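Sat 24 April - second release of the list. The first one had wrong postcodes in it, please delete your old copy.

# Takildale Learning Offer

A small open dataset of the workshops, talks and loan boxes which museums and heritage groups in the Takildale area offer to schools, youth clubs and adult groups. It has 277 rows, one for each activity. The Flillside sites are included for the first time.
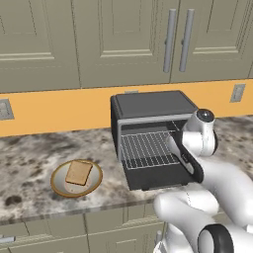
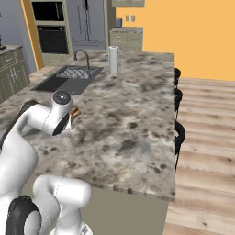 *Rendered kitchen with a stone-look worktop and a white robot arm, two views.*

## Files

- `offer.csv` - the main table
- `venues.csv` - 32 venues, with address and step-free access
- `themes.txt` - the list of allowed themes, one per line

## Columns in `offer.csv`

| Column | Meaning |
|---|---|
| `id` | stays the same between releases |
| `venue_id` | links to `venues.csv` |
| `title` | as written by the venue |
| `kind` | workshop, talk, trail, tour or loan box |
| `audience` | school, youth, adult or mixed |
| `theme` | one value from `themes.txt` |
| `max_group` | largest group size, empty if not given |
| `price_note` | free text, not cleaned |

## How it was collected

We copied the information from the public web pages and printed leaflets of the venues, then sent each venue its own rows for checking. 23 venues answered. The other nine are marked `unchecked` in the column `status` of `venues.csv`. Themes were given by hand, with the Rahimi word list as a starting point. It was made for school subjects, so the adult talks do not always fit well in it.

## Known problems

- Prices change often. Please ask the venue before you plan a visit.
- Loan boxes from Puneck are listed twice when they exist in a short and a long version. The `id` is different but the `title` is the same.
- `max_group` sometimes counts the teachers and sometimes only the pupils.
- Almost all titles are in English. A few are in two languages, divided by a slash.

## Use

You may use and change the data for any purpose if you name the source as "Takildale Learning Offer". Corrections are welcome as an issue - please give the `id` of the row and a link to the page of the venue. The next release is planned for July.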